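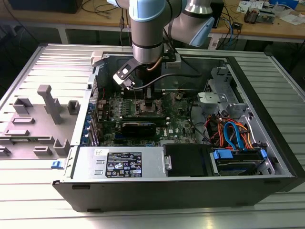

Inside the old Dell

I finally opened up the black Dell tower that's been sitting at my place since June, and I figured some of you would like a look around in there too. Isabelle Fortin gave me 20 bucks off because she couldn't find the power cord (I have a drawer with way too many of those).

The side panel is off and the whole thing is lying flat. I love all the blue bits! Blue clips by the expansion slots, blue rails on the hard drive, a blue latch by the power supply. The red, orange and blue cables are bunched up in the corner, and I'm going to leave them that way for now.

Next up, the processor. It's sitting in its socket with a cloudy, whitish film of old thermal paste all over the top — not pretty, but pretty normal for a machine this age.
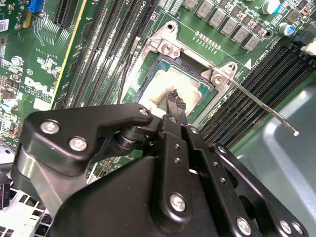
I'll be cleaning mine with wipes from Meltach, a pack of 60 that cost me 3 dollars. Tobiloba Ogunleye swears by coffee filters, so if the wipes leave fuzz I'm trying those next.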